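Two-Arm Basket Sorting: Software Report

Marlies Frei
Submitted 19th April

1. Summary

My project was to write the software that lets two arms share a bench and move plastic baskets between the work surface and a raised shelf. The arms and the bench existed before I started in January. I wrote the scheduler, most of the collision checking, and the tool we use to replay and trim recorded episodes. The policy that produces the arm motions was trained with Mendomo, the lab's in-house training code, and I only changed its input side.

The system does the basket task well when one arm works at a time. With both arms moving it still stops more often than I would like, and section 5 covers why.

2. Background

Last year's group controlled both arms from a single process called Hatura. It read all the cameras, ran the policy, and sent joint targets in one loop. When a camera dropped a message the whole loop waited, and both arms paused in midair. Their report suggested splitting the process up, and that suggestion became my starting point.

Demonstrations are recorded by hand. An operator moves a leader device, the arm on the bench follows, and the joint positions are logged together with the camera streams. Each arm has a camera at the wrist, and there are further cameras above and beside the bench. People walk past the stations all day, so the wrist views contain a lot of things that have nothing to do with the task.
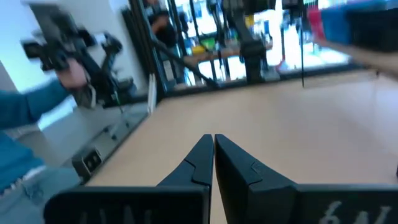
The first version of the policy took in the full wrist picture. It learned well on the recorded data and did badly on the bench, mostly when other people were at work on the far side of the glass. I tried three fixes. Cropping the top of the wrist picture was the simplest and helped the most. Random color changes during training helped a little. Masking everything above the far table edge worked in tests but needed a calibrated wrist pose at every step, and I dropped it.

3. Software structure

The new code is called Ayaaba. It has four processes that talk over local sockets:

camera: reads every stream, stamps each picture with the system clock, keeps the last few in shared memory
policy: takes the newest complete set of pictures and joint states and puts out a short chunk of joint targets for both arms
guard: checks each chunk for collisions and passes it on, shortens it, or rejects it
driver: one copy per arm, interpolates between targets and sends them to the motors

If the camera process falls behind, the drivers finish the chunk they already have and then hold position. The old code had no such buffer. A chunk is long enough to cover a single lost picture from one camera, and in practice that was the usual case.

Timestamps took longer than any other part. The overhead cameras and the wrist cameras reached the computer with different delays, and the policy had been trained on pictures that were out of step with the joint readings. I measured the delay per camera by moving one joint back and forth and shifting the streams until the motion lined up. The offsets are now in a config file. They have to be measured again whenever a camera is moved to another port, and there is a script for it in the tools folder.

4. Collision checking

The guard models each arm as a chain of capsules and everything fixed as boxes. The boxes are the bench top, the rails, the shelf board and the shelf legs. Baskets on the shelf are treated as one long box whose height is the rim of the tallest basket plus a margin. This is crude, but the arms come in from above and the only place they need to reach below that height is inside a basket or at its rim.

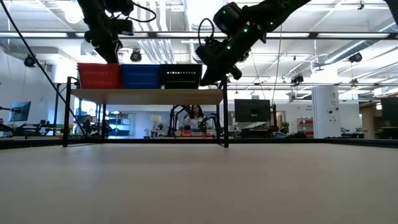

To allow that, the guard opens a zone over the target basket. The scheduler names the basket, the zone becomes free space for one arm only, and it closes again when the gripper is back above the margin. Both arms can have a zone open at once if the two baskets are not neighbors. With three baskets on the shelf that leaves only the two outer ones.

The cables are not in the model. I added a larger capsule at each wrist to leave room for the loop, and that has been enough so far on the shelf side. It does make the arms look fatter to the guard than they are, and it causes some of the stops described below.

5. Tests

The final test set was 139 episodes, all with the same three basket colors and with the starting positions drawn by a script. An episode counted as a success if the basket ended in its assigned place and the operator did not touch the stop button. I kept the logs of every run, including the ones where I had set the wrong config, and marked those as invalid.

Single-arm episodes gave little trouble. The failures there were mostly grasps on the basket wall that slipped when the arm lifted. Two-arm episodes failed mainly in the guard. Both arms work toward the middle of the bench, and when the grippers come close together the enlarged wrist capsules overlap before the hardware does. The guard then rejects the chunk, the policy proposes nearly the same chunk again, and the arms stand still until the timeout.

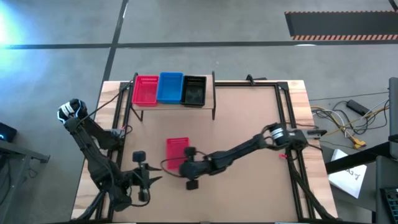 I changed the guard so that after 7 rejections in a row it asks the scheduler to pick one arm to back out along its own recent path. The choice is simple: the arm that is not holding anything goes back, and if both are free the right one does. This cleared most of the standstills. It did not help when both arms were holding the same basket, and for that case the guard still stops and waits for the operator.

I also tried giving the policy the distance between the wrists as an extra input. The training loss went down slightly and I could not see a difference on the bench. The branch is in the repository under the name wrist-distance and has not been merged.

6. Replay tool

Ustard is the viewer I wrote for going through recordings. It plays all camera streams next to the joint plots and the guard decisions, on one time axis. Start and end points can be trimmed, and an episode can be tagged and sent back to the training set. It began as a debugging script and still has rough spots. Long recordings load slowly, undo only goes back one step, and tags are saved when the window closes, so a crash loses them.

7. Open points

The wrist capsules should be replaced with a proper model of the wrist parts and a separate, softer margin for the cables. The guard should also send the reason for a rejection back to the policy process. At present the policy only sees that its chunk was refused.

Camera offsets should be checked at startup. The script takes a few minutes and needs the bench clear, which is why it gets skipped.

Setup notes, the config files for the final tests and the list of invalid runs are in the docs folder of the Ayaaba repository.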